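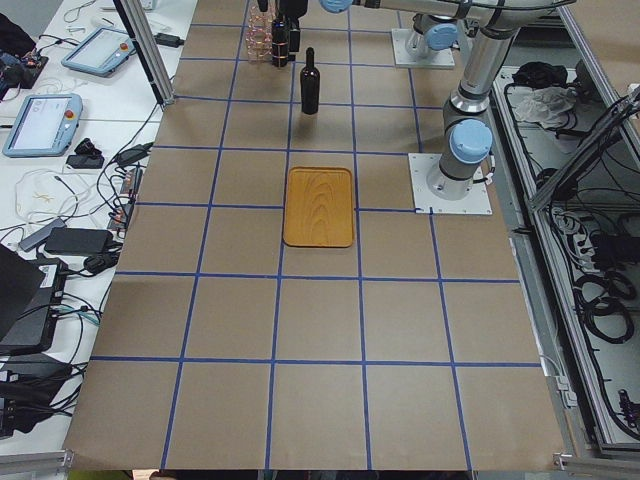 By four in the afternoon I had poured 65 glasses of nothing.

Nothing is what the bottle held, and nothing is what I was teaching the arm to pour, and I loved it! I had been at Vevine since the spring, and until that week they had only let me label other people's recordings. Now I had the second station all to myself, with the wooden tray and the dark bottle and the blue tape squares I had started seeing when I closed my eyes.

The way you teach it is by holding on. You put the arm in free mode and it goes soft, like a big dog that has decided to trust you at the vet, and you take it by the wrist and walk it through the job. Reach. Close. Lift. Tip. My boss called this guiding. I called it dancing, but only in my head, until the day I said it out loud on a recording and had to leave it in.

Carker was the customer. Carker ran dining cars on a night train, and they wanted a steward that could serve wine on a curve at full speed without spilling a drop on the tray. They had sent us 40 pages about the tray. There was one page about the wine.

"Again," said my boss, from behind her laptop.

"Was that one bad?"

"It was fine. It was the same as the last one. Give me a different one."

So I gave her a different one. I took the long way around. I brought the bottle in low, the way my grandfather did, with the neck almost touching the rim, and then raised it as it tipped, so the stream (if there had been a stream) would have grown longer and longer. He used to do that with cheap Araújo red at the kitchen table, higher and higher, with all of us kids yelling, and then one quick twist of the wrist at the end to catch the last drop. I hadn't thought of that twist in years. My hand knew it, though, and my hand was on the arm's wrist, so the arm did it too.

My boss looked up.

"What was that at the end?"

"That's how you stop it dripping."

"Do that again," she said. "Do that one a lot."

I did it until the lights in the parking lot came on. I did it fast and slow, I did it from the left, I did it with the tray shoved two squares over and turned crooked. When my shoulder gave out I moved to the remote and did it from a chair, which is harder, because you can't feel the weight of anything and you have to pour with your eyes. I stopped at number 306. She fed the whole pile to Trulenow, our training program, and we went home.

It ran overnight. I was back at six, before the coffee machine had warmed up, with my jacket still on.

She had put the tray somewhere I never had, way over by the near edge, at an angle. She pressed start and we both stepped back to the tape on the floor.

The arm thought about it. I know it doesn't think, but there was a pause, and then it reached out and closed on the bottle and lifted, and it came in low. Too low, I thought. Then it began to rise - slowly, a little shaky, higher and higher over the rim - and I heard myself start to yell, the way we all used to yell, at six in the morning in my jacket.

At the top it stopped, and turned its wrist.

"Huh," said my boss. She was grinning. She went to get a pitcher of water.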